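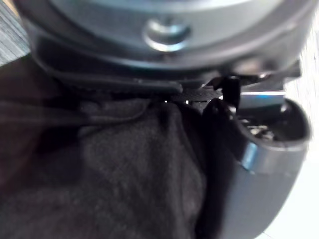

Wrist camera view, gripper finger against the black fabric

Wrist camera beats the overhead camera on cloth. Is that a real result or am I fooling myself?

Posted by Umitz

I'm trying to reproduce a method that learns grasping from demonstrations. The policy sees only the wrist camera and predicts the next gripper motion. I trained on 800 demos, then ran 300 test grasps on black fabric with the wrist camera and 300 with a fixed overhead camera. Wrist won by 13 percentage points.

My trouble is that the wrist view is mostly gray housing and dark cloth. The fabric is soft and a bit out of focus, and the sharp stuff is the metal button on the housing, the weave of the strap and the shiny bits at the end of the finger. My advisor looked at a still and asked whether I had trained a network to admire its own hardware. How would I check?

Todadero

Lighting. It's always lighting. Get a lamp.

Shivam Nigam

A lamp won't settle this, though I support lamps in general.

Your advisor's joke is a decent hypothesis. Parts of the gripper that move when it closes can tell the policy how far along the grasp is, and a policy that knows that can look pretty clever without ever looking at the cloth. Two tests, both cheap:

First, mask the housing and the finger with flat gray, retrain, and run the same start positions. Mask at test time only and you'll mostly learn that networks hate surprise rectangles.

Second, leave the view alone and swap the fabric for nothing. If the arm performs the same confident little grasp on thin air, you have your answer and a nice video for the group meeting.

Also, did both cameras get the same starting folds? I once spent most of January explaining a gap that came from me refolding the towel more neatly in the afternoons — the paper did not survive. Shuffle the two conditions within each session, and report results per session along with the total.

Akpan

Agree with Shivam on masking. I'd add the gripper opening as a number input to both policies. If the overhead one catches up, the extra information was never about the cloth. Report the seed too. Mine is 2314 and I'm not taking questions about it.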